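Rekha Kurup and Atif Khattak
9 August 2024

4. The refrain of Psalm 136 in public reading

4.1 What the reader does with a repeated line

Psalm 136 has 26 verses, and each of them ends with the same words. In most English translations the line is close to "for his steadfast love endures forever." In Hebrew it is much shorter, only three words, and this difference has more effect on public reading than the commentaries usually admit. A Hebrew refrain of three words can be said in one breath together with the half verse before it. The English refrain is often as long as the half verse, and sometimes longer. A reader who stands in front of a congregation therefore spends half of the reading on one sentence.

In our recordings we found three ways of treating this. The first is to read every refrain in full with the same voice. The second is to give the refrain to the congregation. The third is to leave out some of the refrains, most often in verses 17 to 22, where the names of the kings Sihon and Og appear and the reader is already busy with the pronunciation. The material consists of 965 recorded readings of psalms with a refrain, collected in the parishes of Wutside and Pinto and in the smaller house churches near Pellik. The method of collection is given in Section 2 and we do not repeat it.

The third way was not expected by us. When we asked the readers about it, most of them did not know that they had left anything out. Kelly Pickering, who trained many of the Wutside readers, had heard it before and considered it a fault of the eye. The reader looks up at the people, looks down again, and lands on a refrain, but on the wrong one. All refrains look the same, so there is nothing on the page to correct him. Copyists of manuscripts made the same kind of mistake, and the textual critics have a name for it, homoeoteleuton, the skipping from one ending to a similar ending. We suggest that the name can be used also for the mistake of the voice.

4.2 The page and the ear

It is useful to separate what repetition does on a surface from what it does in time. A word that is written again and again becomes a kind of texture. The capital letters on the jacket in Figure 2 spell "CRAZY" in rows over the chest and the sleeves, and the eye does not need to read each row to have the whole. The refrain of a psalm, printed 26 times in one column, can be treated by the eye in the same manner. The ear has no such freedom. It must wait for each refrain until it is finished.

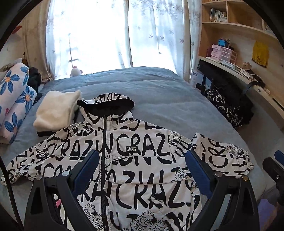
For this reason the layout of the lectionary is not a small matter. The edition used in Wutside prints the refrain in full each time, in the same type as the rest of the verse. The Zornent lectionary, used in Pinto, prints it in full at verse 1 and after that only with the letter R. In the Zornent edition the omissions of the third kind almost disappear, but another difficulty takes their place: readers who are alone, without a congregation that answers, are sometimes not sure if they should speak the refrain at all. Two of them read the letter aloud.

We tested the layouts with 20 readers who had not read the psalm in public before. Each of them read from both editions, with an interval of 2 weeks between the readings. The order of the editions was changed for half of the group. The results confirm the tendency of the field recordings, although the number of readers is too small for a strong claim – the differences inside the group were large, and one reader knew the psalm by heart from childhood.

4.3 Congregational response

When the congregation takes the refrain, the reading becomes slower in the first verses and then faster. Thevar (personal communication) explains this by the growing confidence of the people, who after verse 4 or 5 no longer look at the sheet. We agree in general, but the recordings from Pellik show something more. There the response begins to overlap with the reader from verse 10 on, where the text turns from creation to the exodus from Egypt. The people do not wait for the end of the half verse. In the long participial clauses of verses 10 to 16 this means that the last word of the reader is often lost.

Some leaders in Pellik see this as disorder and ask for a pause before each response. Subbarao Kotian, who led the singing there until last November, preferred to keep it as it was. In his opinion the psalm was made for a large crowd in an open place, and a crowd does not answer together. The rubric in 2 Chronicles 7:3, in which all the people bow down and give thanks with these same words, gives him at least some support, since nothing is said there about a reader at all.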